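Soft covers, hard rules: Ghada Tannous on dressing a robot

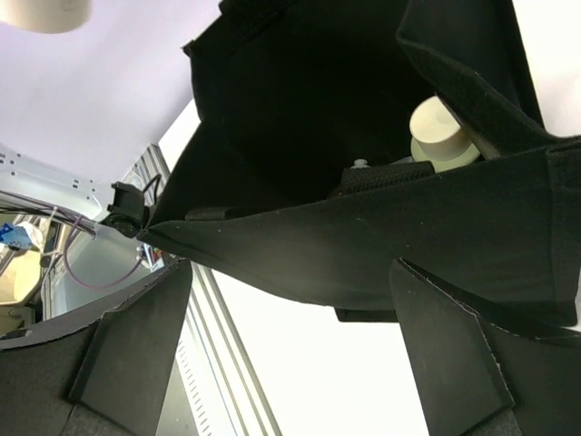
Ghada Tannous writes the handling rules for the robot cells at Lundness, and the one she gets asked about most is the rule on fabric. "People treat a cover as clothing," she says. "I treat it as a part. It gets a number and an inspection date like any other part."

The rule came out of a snag in June, when a loose fold caught on a cable and stopped a cell at Padberg for 2 hours. Sobia Zaidi was on shift. "The arm was fine," Zaidi recalls. "We spent the time working out which connector had moved."

Under the current version, covers are checked every 400 hours of running. Hems and fasteners are looked at first, then any cable within 5 centimeters of the cloth. Two people sign the sheet, and one of them has to be from outside the cell.

Tannous would like the interval shorter for older covers. Zaidi disagrees and says crews will start signing without looking. They have left it open until the next revision.

On gripper padding the text is brief: replace it when an edge lifts, and do not glue it back. "I was asked to add a paragraph explaining that," Tannous says. "I said no. It's already a full page, and it hangs on a wall."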